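Visit notes: Steltitz cemetery and crematory, open day, July

The parish burial society arranged entry for 25 people. We met at the north gate at 9:30 a.m. and were taken around in two groups. Mine started at the records office.

**Records**

Steltitz keeps burial registers in bound volumes, one line per interment: name, date of death, date of burial, section, row, plot, and next of kin. The oldest section holds 524 graves, of which 126 have no surviving marker. For these the register is the only proof of location. Plots are measured from iron pins set at the row ends. Where a pin is missing, staff measure from the next row and note the source in the margin.

Obituary clippings are filed by surname in a separate cabinet. The clerk uses them to settle spelling differences between the register and the stone, mostly in married names. Copies can be requested by mail. The form asks for the year of death, and requests without one go to the bottom of the pile.

**Crematory**

The building has one unit, made by Truder and relined last winter. A numbered metal disk is assigned at intake and stays with the remains until release. The number is written on the permit, the container, and the urn label, and two people sign at each transfer. The unit was shut down for the open day, so we saw the loading side only. The cooling area was closed.

**Chapel**

Seating is for 300, with a side room for families. The chairs in the side room are covered in gray Alcantara, which the guide said cleans well but shows water marks. The sound system reaches the last row. It does not reach the porch, where overflow guests stand at large funerals.
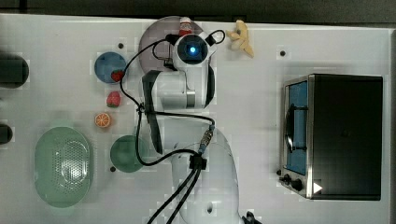
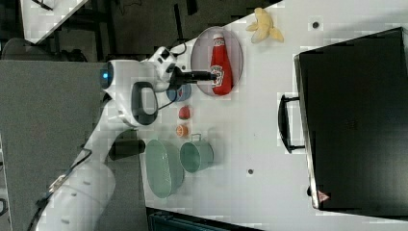
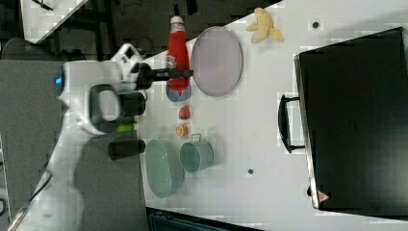 **Columbarium**

The Usirley wall was finished in the spring. Niches are sold singly or in pairs, and a pair may be opened later for the second urn at a fixed fee. Front plates are granite with cut lettering, limited to four lines. Families supply the wording in writing and sign a proof before cutting starts. Flowers go in the trough at the base and are cleared at the end of each month.

I asked about transfers from the old section to the wall. They need a disinterment permit and the written consent of all living children. The office supplies both forms. The fee schedule was out of print, and the clerk took addresses for mailing.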